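The year I stopped being scared of sourdough

I bought my first bag of strong white flour in March, mostly because it was on offer and I was bored of toast that tasted like packaging. I had no plan! The bag sat in the cupboard for a fortnight, and then one wet afternoon I mixed some of it with water in an old jam jar and went off to watch telly.

My starter lives on top of the boiler and smells of cider on a good day and nail varnish on a bad one. The first four loaves were bricks. I ate them anyway (soup helps), and I gave one to the neighbours, who are still polite to me. Loaf five had holes in it, proper ones, and I stood in the kitchen at 11 at night eating it with too much butter.
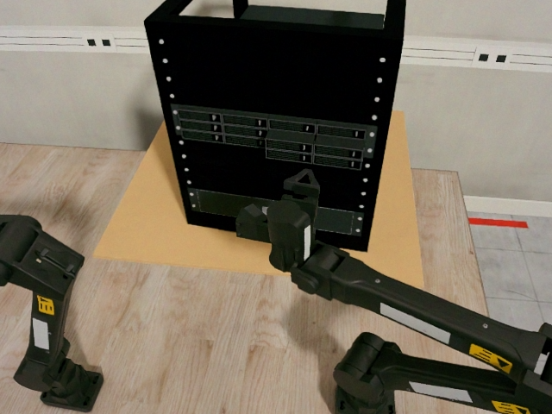
How often does a starter need feeding? Once a day if you keep it out on the side, once a week if it's in the fridge, and a bit more in hot weather when it gets greedy.

I weigh everything now, which I swore I'd never do. My usual loaf is 438 grams of flour, an odd number that came from using up the end of a bag one Saturday and liking the result so much that I wrote it on the cupboard door in biro. I leave the dough in the fridge for 12 hours, then tip it into a very hot pot and try not to burn my wrists.

The pot is a Bronex, second-hand, with a chipped lid, and it cost me less than a takeaway. Flour comes from Krasniqi, the corner shop by the station, where they keep the rye behind the till for some reason. I've been told I should get a proper banneton next, but a colander and a tea towel have done me fine so far, and there's a seeded loaf proving in there now that I really ought to go and look at.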